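Mistside Word List: README

6/6/20
by Frauke Wunderlich

Mistside is a list of dialect words for tools, workshop jobs and bits of machinery, collected in and near Torkidthorpe. I grew up hearing half of these words and had no idea the other half existed, so putting the list together has been a joy from start to finish (and it isn't finished, so do send more!).

## What's in it

One plain text file, with one entry per line. Each entry has the word, a meaning in everyday English, the speaker's home village and a note on how sure we are. There are 71 entries so far, from 10 speakers. Tabs separate the fields. Spellings follow the way people say the words, and where two speakers disagreed we kept both.
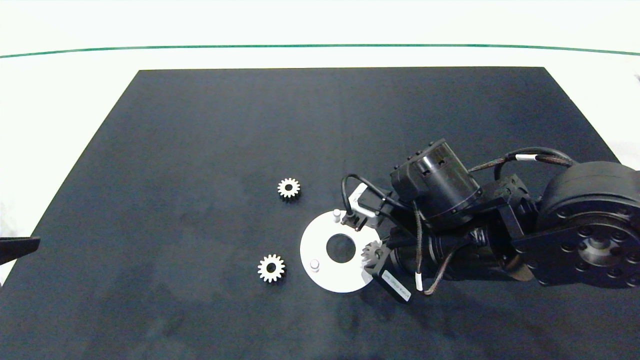
Words for wheels turned out to be the richest part of the list. A cartwheel, a barrow wheel and a mill wheel all have their own names, and the mill wheel has three! Small gears like the two cream-coloured ones on the dark mat would be "nibbets" to anyone from the upper end of the valley, and a single tooth is a "nib". Lower down they say "cobbler" for the whole thing, which Telmo Pastor thinks comes from the noise a worn one makes. I love that idea, but it's marked as a guess in the file.

## How the words were gathered

Lucía Cuesta and I sat with each speaker for 30 minutes and let them talk about jobs they used to do. We didn't read out a list of words and ask for yes or no, as people are far too polite and will agree to anything.
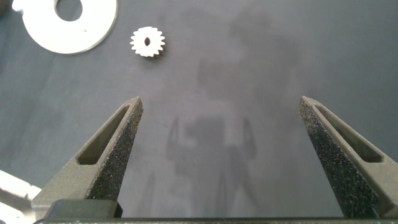 Zane Rebane then typed up the notes and played the tricky bits back to a second speaker. Anything the second speaker had never heard is still in, with "one source" in the last field. Please don't strip those out, they're some of the best ones.

## Words for flat, round things

"Platter" covers any disc without a hole. "Hollin" is a disc or ring with one, whatever it's made of. "Skell" is a thin lid and may be a loan from further north. 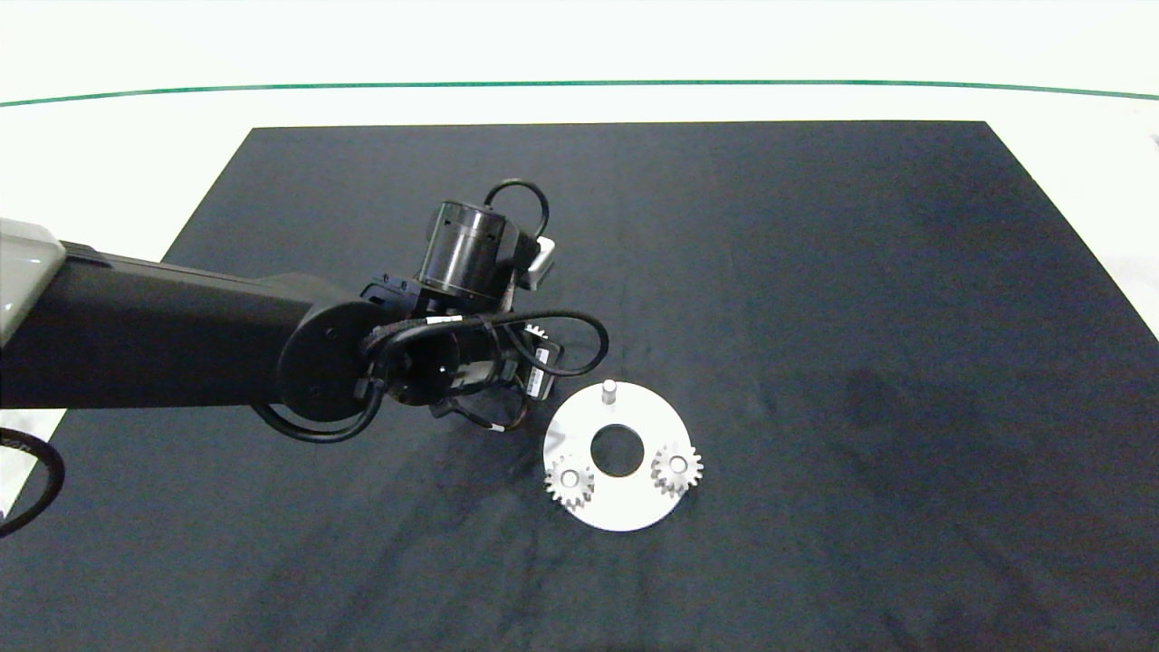

White circular plate on a navy cloth, beside the black arm.

## Known gaps

Almost nothing on weaving, and very little from speakers under forty. The stress marks in the Fanau entries are patchy. A new version is planned for August.

## Using it

Copy it, print it, teach from it. If you quote an entry, please keep the village with the word.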